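Granwood market swaps plastic for cloth produce bags

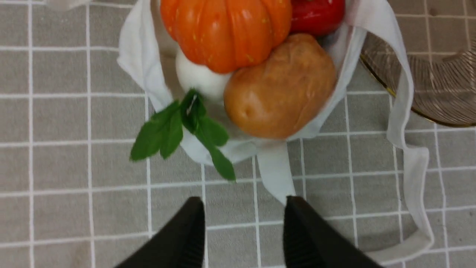

Maxine Hinds
Staff reporter, food and local business

Shoppers at the Granwood indoor market will have to bring their own bags for fruit and vegetables from June, or buy a cloth one at the door, under new rules agreed by the stallholders this week.

The change covers all 28 stalls that sell fresh produce. Thin plastic bags on rolls will be taken down from the ends of the counters, and the larger carrier bags now kept under the tills will be used up and not reordered. Paper bags will still be available for mushrooms, loose salad leaves and soft fruit.

Cloth totes will be sold at both entrances for $3. They are made by Presico, a small sewing workshop on the east side of town that already supplies aprons to several of the stalls. The first order is for 956 bags, with a second planned for the fall if those sell.

The totes are plain white cotton with two flat handles, long enough to go over a shoulder. Stallholders tried out two weights of fabric over the winter. The heavier canvas held its shape better, but it took up a lot of room when folded and was slow to dry after washing. The lighter cloth was chosen in the end, with a double row of stitching where the handles join the bag.

Each bag was tested with a mixed load of the kind a household might take home for a few days' cooking: potatoes, onions, a squash or small pumpkin, peppers, and whatever greens were in. Early samples gave way at the side seam when a squash was dropped in from counter height. The seam has been folded over and sewn again on the version that goes on sale.

Weighing will work a little differently. At present most stalls weigh produce in the plastic bag and hand it over. From June, loose items will go into the scale pan first and then straight into the shopper's own bag. Customers who prefer to fill a bag as they walk along the counter can have it weighed empty, and the weight will be written on a tag tied to the handle. The tag can be used at any stall in the market, so the bag does not have to be weighed again on each visit.

Stallholders have been practicing the new routine on Monday mornings, when the market is quiet. The main delay so far has been with small items such as garlic and shallots, which roll off the flat scale pans. Deeper pans have been ordered for the stalls that need them.

The market has also put together some advice on packing a soft bag, which will be printed on a card and handed out with each tote. Heavy and hard vegetables should go in first, with the bag standing open on a flat surface so that the weight sits on the base. Pumpkins and squash go at the bottom with the stem end up or facing inward, as a dry stem can snag thin cotton. Onions, garlic and beets can be tucked into the gaps around them. Peppers and tomatoes should be kept near the top, and herbs laid across last.

Potatoes with soil on them are better in a bag of their own. The cloth can be machine washed, but the card recommends shaking it out first and turning it inside out. Bags should be hung up to dry by the base and not by the handles, which can stretch while wet. Presico expects some shrinkage in the first wash and has cut the fabric slightly large to allow for it.

Once home, the bag should be emptied the same day. Garlic and onions keep longer in a dry, airy spot, away from potatoes, and a whole pumpkin will store well on a shelf in a cool room if the skin is sound. Peppers can go in the refrigerator drawer. Tomatoes are better left out on the counter until they are ripe.

Not every stall backed the change. There are 44 stalls in the building, and several of those that do not sell produce asked to be left out, including the fish counter and the two butchers. They will keep their present wrapping for now. The bakery stall already uses paper and is not affected.

One concern raised at the stallholders' meeting was passing trade. The market's side door opens onto the Saber Street bus stop, and a fair number of people come in on the way home to buy two or three things for dinner without having planned to. Some sellers feared that those customers would walk on if they had nothing to carry their shopping in. To meet that point, a rack of borrowed bags will be set up beside the side door. Anyone can take one and bring it back on another day, with no deposit.

The rack will be stocked at first with spare totes from the trial and with clean bags donated by shoppers. Donated bags of any color or size are welcome, as long as they have two sound handles and no holes. They can be left at the market office, next to the flower stall, during opening hours.

A similar arrangement has been in place for a year at the smaller Prusenier market across the river, where the produce sellers stopped giving out plastic last spring. Several Granwood stallholders went over to see how it worked before the vote - and came back with the idea for the handle tags, which Prusenier uses on jars as well as bags.

Prices on the stalls will not change as a result of the new rules. Money from the sale of the totes will go first toward the cost of the Presico order, and anything left over will pay for the deeper scale pans and the printed cards.

Shoppers who want a bag before June can buy one from the market office, which has a small number from the first delivery. The office closes at 4 p.m., an hour before the stalls.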